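Sorting the odds and ends — box with a divider or a drawer?

mallee_jen
Posted Thursday, July 2, 2020
Moving to a smaller place in Katcombe and I'm stuck on the little stuff. Toys, chargers, a bottle of perfume, all the things that live on top of the dresser. I've been using a cardboard box with a divider across the middle, sitting on a tray on the bed so bits don't roll under the blankets. Is there a better way?

Wolta
Drawer. Every time. Tip the lot in, tape it shut and move the dresser with the drawer in it. Did 24 boxes last move and the small ones were the first to go missing.

gedmont_dad
Can't agree with Wolta, sorry. We taped our drawers and my favourite one came apart in the driveway! Box with a divider is fine, but keep glass away from anything with prongs. I'd stand perfume up in a sock.

Aatos Mäkelä
Agree on the sock. And chargers go in your handbag, or you'll be hunting for one at midnight with a flat phone.

Wolta
Cheap drawer then. Mine have done two moves — no tape marks on the wood either.

mallee_jen
Ha, okay, no drawers for me, mine are wobbly as it is. Perfume gets a sock and the charger's coming back out. Still deciding on the magenta pig, might need a second box for the toys.

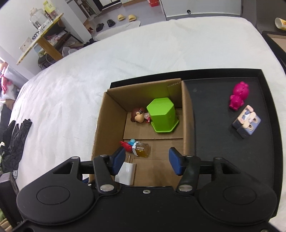 Box and tray on the bed, pig still on the outside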